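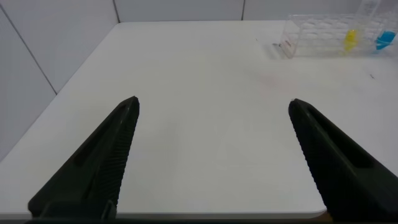

Gripper fingers over the tabletop

Ticket 446 — dropouts on live takes, Nandeck multitrack recorder
Opened by: Aroha Tawhiri
Status: open, waiting on customer

Thursday, morning
We're tracking a five-piece blues band live in one room at Stalach. No overdubs, everyone playing at once. On the longer takes the recording has short gaps, always on the drum channels. The guitars and vocal mic are clean. First gap is usually a few minutes in. Buffer is at 100 and the drive is the one that came with the unit.

Reply from Maxence Rey, Norkgate support
Thanks. Please raise the buffer to 700 and record one full song. Can you also say which inputs the drums are on, and whether the waveform overview is switched on?
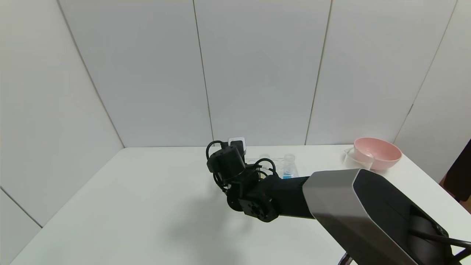

Aroha Tawhiri, 14:20
Drums are all on input card 2. Overview was on. With the buffer at 700 we got one clean take, then a gap in the next, same channels. The band could hear the delay in their headphones, so we can't leave it there.

Maxence Rey, 15:05
Understood. Put the buffer back to 100 and turn the overview off. Then swap the two input cards over, so the drums keep their cables but go through the other card. If the gaps move to the guitars, it's the card and we'll send a replacement.

Aroha Tawhiri, 17:40
Cards swapped, overview off. Only had time for one short take and it was fine — not long enough to prove much. The band is back in tomorrow to redo the Thoroddsen song, will run it full length and attach the log.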